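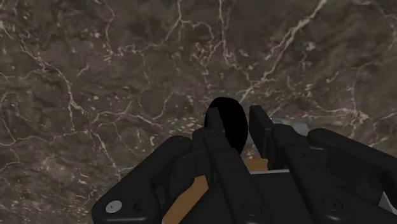 Wrist view in the simulator: the gripper at a black oval object on the dark marble worktop.

Home | Guides | Simulator | Teleoperation | Downloads

Recording your first remote-control demonstrations in Plorerier

Jul 2, 2020 – 7 minute read

This guide takes you from an empty project to a small set of usable demonstrations of a single grasp, made by driving the simulated arm yourself. You need Plorerier installed and a hand controller that your computer recognises. A mouse and keyboard will do for trying things out, but the paths they give are jerky and I would not train on them.

If you have only worked with arms taught by pushing them about by hand, the main change is that you won't feel anything. When you guide a real arm, you notice straight away if a finger has caught the side of the object. Here you have to see it in the wrist view or read it from the contact value.

1. Set up the scene

Open the Sedgwick bench and choose the two-finger gripper. Place one object only. A plain shape with a rounded top is a good start, as you can come down on it from above without worrying much about which way it is turned.

Pick a worktop that the object stands out from. Dark fingers on a dark object over dark stone can be driven, but you will spend a lot of time working out where one edge stops and the next begins. If you do want a dark set, record it after a lighter one, when your hands know the movement. Patterned stone has one advantage: the veins give you something to judge your sideways movement against.

2. Set the controller

Map these before you start recording:

Stick or hand position: moves the gripper
Twist: turns the wrist
Trigger: closes the fingers
Side button: start and stop recording
Thumb button: throw away the current take

Turn the speed scale down to 20 per cent. It will feel slow. Most people want to raise it after a few minutes, and most people's takes get worse when they do. Leave it there for the whole first set.

Check that the view and the controls agree. Push the hand controller left and watch the wrist view. If the worktop slides the wrong way, go to Controls, then Frame, and switch from Base to Tool. The 2019 release had this the other way round, so older saved profiles may need changing.

3. Practise without recording

Drive the full movement several times. Start high, centre the object between the two pads, come down, close, lift. Watch the gap on each side of the object as you come down. If one pad is close to the object and the other is well clear, correct it before you close. Closing off-centre often still gives you a grasp, but the object gets dragged sideways first, and a policy trained on that will learn to drag.

The inner links hide part of the object once you are low. Line up early, then keep the last part of the descent straight. Steering at the bottom usually means chasing something you can't see properly.

4. Record

Press the side button, wait for the red mark in the corner, then move. Keep each take to one clean attempt:

Approach without stopping halfway.
Pause briefly when the pads are level with the object.
Close the trigger in one pull.
Lift straight up, hold, and press the side button again.

If you fumble, finish the movement or throw the take away. Don't stop the recording in the middle and keep it. A short recovery is worth keeping if you missed slightly and put it right in one movement. Long hunting about is not.

Move the object a little between takes using Scene, then Shuffle. My own first set was 23 takes, and I kept 20. The three I dropped all had a long wait at the start where I was looking for the controller button.

5. Check the takes

Open the Brukov viewer and play each take at double speed. Look at the trigger trace underneath. It should be flat, rise once, and stay up until the end. Two or more rises mean you let go and grabbed again.

Then look at the contact trace. Contact on one finger well before the other is the dragging described in step 3. Mark those takes as Rough. You can leave them out at export without deleting them.

6. Export

Choose File, Export, Demonstrations. Tick wrist view, joint positions and gripper opening. Leave the image size alone unless your training set-up asks for something else – resizing later is easy, and going back up is not possible. The export folder will contain one file for each take and a small index. Keep the index with the files, or the import will fail with a path error.

Related guides

Teaching by hand: free-drive mode on the Atwood arm
Choosing an object set for grasping practice
Fixing controller drift
Mixing simulated and real takes
What the contact trace shows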